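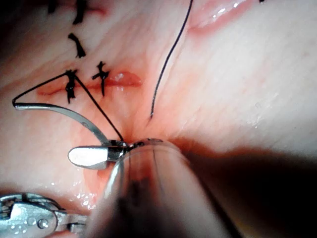
Wound Closure Basics: Interrupted Stitches
Skorngate Skills Program – handout 2, revised June 26, 2022

Welcome back, everyone. Last time we spent the whole session on holding the needle, and I know a few of you went home feeling you'd learned very little. You did learn something, I promise, and today it starts to pay off, as we'll be closing a short straight cut with separate knotted stitches.

Before you begin
Have a good look at your tissue pad under the lamp. Find both ends of the cut and notice where it gapes most, as the edges there will need a bit more coaxing. Please don't haul them together with the thread. They only have to meet, and tissue that's been pulled too tight goes pale and puckers (you'll see it on the pad soon enough).

The needle
Hold it in the driver well back from the point, but not right on the end where the thread joins. Go in square to the surface and let your wrist follow the curve. Most bent needles in this room come from people pushing straight ahead – I've bent plenty myself, so no hard feelings.

The stitch
Take an even bite on each side, the same depth going in as coming out. Draw the thread through slowly and leave a short tail. Tie your first throw flat, check that the edges are sitting nicely, then lay the next throw in the opposite direction. Settle the knot to one side of the cut before you trim. Leave little tails, long enough to grasp later when the stitch has to come out.

Keep an eye on your long end while you work. A black thread is easy to see against a pale pad, but it will still loop around the driver the moment you look away.

For practice at home
Close 2 cuts on the Kulik pad, one straight and one slightly curved, and bring both along even if you're not happy with them. The wobbly ones give us far more to talk about.

Reading: the chapter on knots in the Okafor course notes, at the front desk.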